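Pratisix-lavadora, notas del conjunto (README)
Última revisión: 21 de octubre de 2024

Demostraciones teleoperadas con dos brazos, tarea de colada delante de lavadora de carga frontal. Para entrenar la política Goltus. Si buscas los datos de cocina, están en el otro repo (Kütt), aquí no.

Qué hay
269 episodios válidos. Cada uno con vídeo de muñeca, vídeo de cabeza, posiciones articulares, apertura de las pinzas y una frase de instrucción en castellano. Los descartados van aparte, carpeta descartes, no mezclar.

Subtareas
5 en total: abrir puerta, sacar ropa, meter ropa en el cesto, cerrar puerta, apartar cesto. No todos los episodios tienen las 5 – mirar el campo subtareas antes de filtrar. Las etiquetas de inicio y fin están puestas a mano y bailan un poco, sobre todo en cerrar puerta.

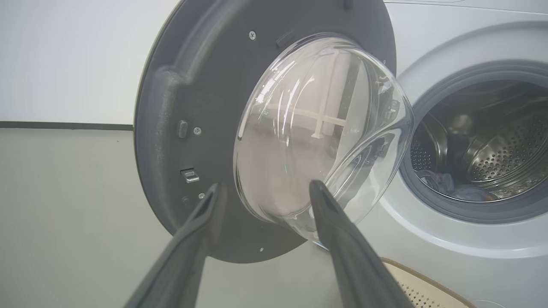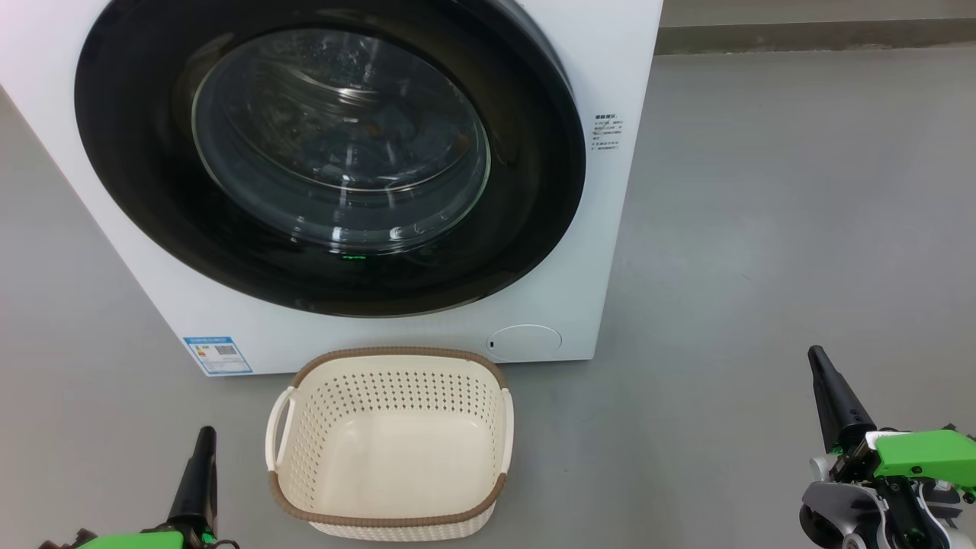
Puerta abierta en la primera (cámara de muñeca), cerrada en la segunda (cámara de cabeza). Mismo sitio.

Problemas conocidos
– Reflejos en el cristal del ojo de buey. La estimación de profundidad falla ahí, valores a cero o disparados. No están corregidos.
– En 7 episodios la cámara de muñeca pierde fotogramas. Marcados con drop=1.
– La ropa dentro del tambor se ve mal desde la cabeza, para sacar ropa usad la muñeca.
– Una sola lavadora, un solo suelo. No esperéis que generalize a otra casa sin más datos.
– Las instrucciones mezclan "cesto" y "cesta". Pendiente de unificar.

Partición
Entrenamiento, validación y prueba: 3 listas en la carpeta splits. La de prueba no se toca, ni para ajustar umbrales. Si regrabáis algo, id nuevo, nunca sobreescribir.

Cómo cargar
El cargador es el de Geltaveck, rama de octubre. La anterior lee al reves el brazo izquierdo y el derecho – no avisa, simplemente entrena mal. Comprobad un episodio a ojo antes de lanzar nada largo.

Licencia: uso interno de investigación. Dudas o episodios rotos, abrid incidencia con el id del episodio y el segundo en que pasa.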